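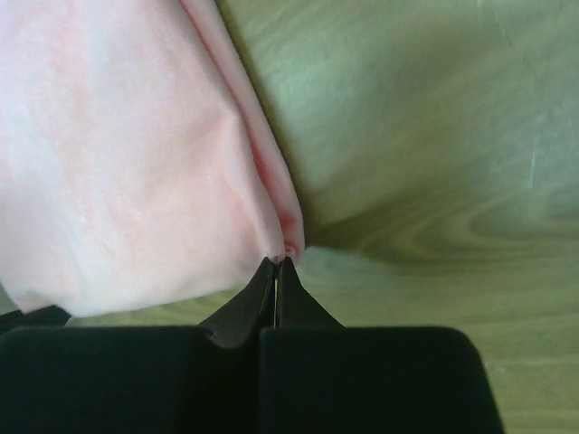 Pascal Lefèvre objected, when an earlier version of this handout was circulated, that a course on household textiles should begin with washing, since washing is what most households do to a cloth most often. The objection has been noted in the order of the sections below. Fibre and construction are still treated first, but briefly, and the greater part of the handout is now given to care.

Household Textiles: Construction, Care and Storage
Handout 3: Pile and Raised Fabrics

Scope

The present handout deals with fabrics whose surface stands up from the ground cloth. It should be read before the practical session on Friday. Students who missed Handout 2 (Plain and Twill Weaves) should obtain a copy from the course office, as the terms warp, weft, selvedge and ground are used here without further definition.

1. Terms

Pile: fibres or loops that project from the ground of a fabric and form its surface.

Cut pile: pile in which the loops have been cut, leaving free ends. Velvet is the usual case.

Loop pile: pile in which the loops are left whole, as in terry towelling.

Raised fabric: a fabric whose surface fibres have been lifted by brushing after the cloth was made. Flannelette and brushed cotton belong to this class. Polyester fleece is knitted, then brushed and usually sheared, and is discussed under section 3.

Nap: strictly, the lifted surface of a raised fabric. In everyday speech, and in many sewing patterns, the word also covers the direction in which any pile lies. Both uses will be met with in the reading.

2. Woven pile

In a warp pile fabric, an additional set of warp threads forms the pile. In a weft pile fabric, the additional threads run across the cloth. Corduroy and velveteen are weft pile fabrics. Velvet is a warp pile fabric and is often woven as two cloths face to face, which are then separated by a blade passing between them.

The pile is held only by the threads of the ground. A loosely woven ground will shed, particularly at a raw edge, and hems on such fabrics should be neatened before any other work is done. The Hamel notes, on loan from the course office, give several methods for finishing a raw edge by hand. The third is the one required for the assessed sample.

3. Knitted and raised fabrics

A brushed surface traps still air between its fibres, and the fabric therefore feels warm for its weight. The same lifted fibres are more easily worked loose by rubbing. Where loose fibres tangle together they form small balls on the surface, a fault known as pilling. Pilling is generally worse in fabrics made from short fibres with little twist. In polyester the balls tend to remain attached, the fibre being strong enough to hold them.

Students sometimes confuse pilling with matting. Matting is the flattening of the surface over a wide area and is commonly caused by heat, pressure or a residue of detergent. A matted surface may recover in part when rinsed well and brushed. Pills must be removed by comb or shaver.

4. Washing

4.1 The care label takes precedence over any general rule given here.

4.2 Brushed cotton and fleece should be washed inside out, at a moderate temperature, in a drum that is not overfilled. Terry towelling may be washed hotter if the dye allows.

4.3 Fabric softener leaves a coating on the fibre. It reduces the ability of towelling to take up water and should be used sparingly or omitted.

4.4 Velvet made of silk or viscose should not be washed at home unless the label expressly permits it. Water can mark viscose pile permanently.

4.5 New articles in strong colours should be washed separately at first. In the Rirkosel exercise, students will compare white cotton swatches washed alongside dyed ones and record any staining.

5. Drying and pressing

Pile fabrics should be shaken out while damp so that the surface can rise. Line drying in moving air gives a softer result than drying over a radiator. Polyester fleece needs little heat and should not be ironed directly.

Velvet is steamed from the back, with the pile hanging free or laid against a needle board. An iron placed on the face will crush the pile, and the shine so produced can seldom be removed. A spare piece of the same velvet, laid face upwards, may be used in place of a board.

6. Storage

Articles should be clean and fully dry before they are put away. Pile fabrics are better rolled than folded. Where folding cannot be avoided, the folds should be padded with acid-free tissue and moved to a new position from time to time. Wool pile requires protection from moth; cotton and polyester are at much less risk, although soiling will attract insects to any cloth.

Preparation for Friday

Read Clillitz, chapter 9, and pages 1 to 11 of the Drenimow workbook. Bring one small article of brushed or pile fabric from home with its care label attached, together with a hand lens if available. Written answers to the workbook questions, of no more than 300 words in total, are to be handed in at the start of the session.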